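Edge-glued panel
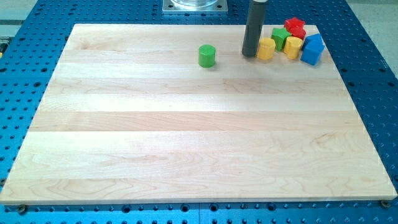 A maple panel glued up from long strips, lying on a perforated blue work table.

An edge-glued panel (also glue-up, laminated board, or, in the furniture trade, "solid wood," a phrase doing a fair amount of work) is a flat wooden board made by joining narrower strips along their long edges. It is used for tabletops, counters, shelves, cutting boards, bench tops and most other places where a person wants a wide piece of wood and a tree has declined to supply one.

The panel should not be confused with plywood, in which thin sheets are stacked with their grain crossing, or with veneer, in which one thin sheet of something attractive is stuck to a thicker sheet of something else. In an edge-glued panel the strips run the full thickness of the board, and the grain of every strip points the same way.

Contents
1 Reasons for gluing
2 Maple
3 Making a panel
4 Movement
5 Work surfaces
6 Commercial panels
7 Care
8 See also

Reasons for gluing

Very wide boards come from very wide trees, which take a long time to grow and tend to be spoken for. Wide boards also cup, meaning that they curl across their width as they dry, until a tabletop begins to hold soup without the help of a bowl. Cutting the wood into strips and gluing them back together reduces the problem. Each strip still cups a little, but the individual curves are small and can be planed away.

Strips also allow the maker to leave out knots, splits and bark. The offcuts become smaller strips, which become smaller panels, and the remainder becomes a box in the corner of the shop labeled "good scraps," where it stays.

Maple

Hard maple is a common choice in North America for panels that will be hit, cut on or leaned against. It is dense and close-grained, and it has little taste or smell, a virtue in a cutting board. On the Janka hardness scale, which measures how much a piece of wood objects to having a steel ball pushed into it, it ranks above black walnut and cherry.

Its color is usually described as "creamy" by people selling it and "sort of white" by people who have bought it. Strips from different trees, or from different parts of one tree, rarely match. A typical panel runs from ivory through honey to a pinkish beige, and the differences become plainer once a finish goes on. Sellers call this character. Buyers who ordered from a small sample square have other words for it.

Some strips show figure, the general term for grain that wanders off course. Ripples and swirls are common and mostly harmless, although figured wood is liable to tear out under a planer blade. Strong figure, such as curly or bird's-eye, raises the price considerably. Mild figure turns up in ordinary panels without notice and at no extra charge.

Making a panel

The strips are first milled flat on their faces and straight along their edges. The edges matter most. A gap that can be closed with clamps is a gap that will spend the next several years trying to open again.

Strips are then laid out side by side in a trial arrangement. Many manuals say to alternate the direction of the growth rings, one strip up and the next down, so that any cupping cancels out. Many others say to ignore the rings and put the best-looking faces on top. The two camps have been arguing in woodworking magazines for decades and show no sign of tiring.

Glue is spread along the edges and the strips are clamped, with clamps placed above and below the panel so that it does not bow. Yellow or white PVA glue is usual. A good joint is stronger than the wood beside it, and a panel that is broken on purpose will often split next to the glue line. Woodworkers enjoy demonstrating this to visitors.

After the glue has cured, the panel is scraped, flattened and sanded. Dried glue left on the surface does not take stain or oil and shows up later as a pale smear, generally in the middle.

Movement

Wood swells across the grain in damp weather and shrinks in dry weather. It hardly changes along the grain. Gluing strips together does not alter this, and a wide panel will keep growing and shrinking with the seasons for as long as it exists.

For that reason a panel should not be fixed rigidly across its full width. Slotted screw holes, figure-eight fasteners and wooden buttons all hold a top down while letting it move. A panel screwed tight on every side in a humid September will often announce the arrival of the heating season with a loud crack.

Work surfaces

Panels are widely used as bench tops, and also as removable covers over harder surfaces. Perforated metal tables, which offer a regular grid of holes for bolts, pins and clamps, are useful for holding things still but unkind to anything soft, and small screws find the holes with great accuracy. A wooden board laid over the grid gives a smooth area that can be marked, scratched and eventually sanded clean.

Pale boards have a further advantage in that dropped parts are easy to see. They have the matching drawback that coffee is, too.

Commercial panels

Ready-made panels are sold in standard sizes by lumberyards and home centers. Full-stave panels use strips running the whole length of the board. Finger-jointed panels are built from shorter pieces joined end to end with interlocking teeth, and they cost less.

Among smaller suppliers, Clevura sells full-stave maple in 32 lengths and describes all of them as its most popular. Buvum offers a finger-jointed range under the name Trela, whose catalog photographs are taken from an angle at which the fingers cannot be seen.

Care

Panels used with food are generally treated with mineral oil, reapplied whenever the surface looks dry. Olive oil is sometimes suggested and should be avoided, as it turns rancid. Bench tops may be oiled, varnished or left bare.

Both faces should get the same treatment. A panel finished only on top takes in moisture faster from below and may warp. Panels should not be soaked, put in a dishwasher or stored leaning against a radiator, although all of these are popular.

See also

Butcher block
Cross-laminated timber
Tabletop fastener
Wood glue
Workbench

This page was last edited on Wednesday, April 8, 2020.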